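3 min read

Ticket: Golau app says the wash is finished when it isn't
Opened by: Érica Marinho
Product: Golau laundry alerts, Furtado building network
Status: Closed, grudgingly

2024-03-17, first entry. The app announced "Your laundry is done!" with confetti. I walked down to the laundry room with a basket and a sense of purpose. The display said 13 minutes left. I sat on the dryer bench and read the detergent box, both languages.

Second entry. Support asked me to restart my phone. I restarted my phone. Next load, the alert came five minutes after I pressed start, which would be impressive if the towels agreed.

Third entry. Support asked me to reinstall the app. This erased my saved cycles and signed me up for the newsletter. Alerts still early. Support then asked whether the machine is a front loader or a top loader. I said front.
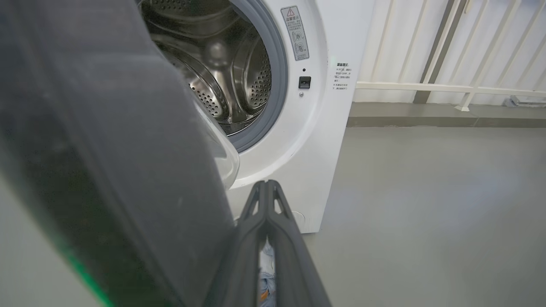
Attachment 1: white front loader, gray floor.

Support confirmed it is a front loader. We were all relieved.

Fourth entry. Got passed to Ineretti, who handle the timers, and they asked for the log. It runs to around 2000 lines, most of them the word "retry." I read more of it than I'd like to admit. The app takes its start time from the building network, and the building network has believed it is November since the router was replaced. Every time the app checks in, it gets a date from months ago, panics, and falls back to the length of the shortest cycle on the list. The shortest cycle is Rinse Only. I have never once used Rinse Only.

Fifth entry. Sent this to Furtado, who said the clock was a Golau problem. Golau said it was a Furtado problem. I forwarded each reply to the other and went to make dinner — by dessert somebody had fixed the clock and neither of them would say who.

Resolution: network clock corrected. Deleted the saved machine, added it again, picked the cycle by hand. Tested with 2 loads, one cotton and one quick. Both alerts came on time. The confetti can't be turned off. I have opened a separate ticket for the confetti.

Contact support | © Staltisov Help Desk | Back to top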